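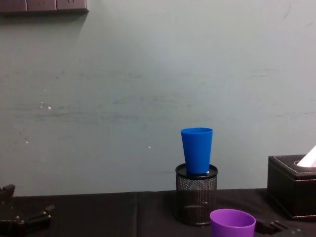 Prusley Mesh Pen Holder, Black

Item 252
In stock at the Butora store and by mail

A round desk cup in black wire mesh with a solid rim at the top and a slightly wider ring at the base. It holds pens. We have read the maker's leaflet, which talks about "workspace flow" for most of a page, and we are not going to repeat it.

What we think of it

We stock two pen holders and this is the cheaper one. The mesh is fine enough that a normal ballpoint won't poke through the side, though a sharp compass point might. The rim is smooth on the ones we have handled. Marta Moroz, who does our buying, went through a full carton in August and sent back the ones with rough edges before any went on the shelf. Prusley says the finish is good for 3,000 wipes. We have no idea how they arrived at that and would not buy it on that basis.

It is light. Load it with tall pens all leaning one way and it can tip, same as any other mesh cup. The leaflet calls the base "anti-slip." It's a plain ring. On a bare, polished desk it will slide if you bump it, and if that bothers you, put some felt under it.

Dust gets into the mesh. A dry paintbrush gets most of it out. A damp cloth mostly pushes it around.

Stacking

The leaflet also says the holder is "stackable with all your desk favorites." What that comes to is that you can stand a plastic cup in the top, its base inside the rim, as with the blue one, and there is nothing to lock it in place. The cup is not included. We would not put a drink up there, and you can't get at your pens with something sitting over them -- so we don't see the stacking as a reason to pick this one.

Details

Weight: 190 g, by our own scale (the box says less)
Color: black only
Assembly: none
In the box: one pen holder, one leaflet
Sold singly or by the carton

Compared with the Furkby

The Furkby holder, item 419, is heavier, has a closed base and costs almost twice as much. If you keep scissors and a steel ruler on your desk, get that one. For a handful of pens and a pencil, the Prusley does the same job. The Radu version we used to carry has been dropped -- too many came in bent.

Returns

Unused holders can come back within 30 days. Dents from shipping count as our problem, so send a picture of the dent and we'll replace it.

Page checked 13/09/2023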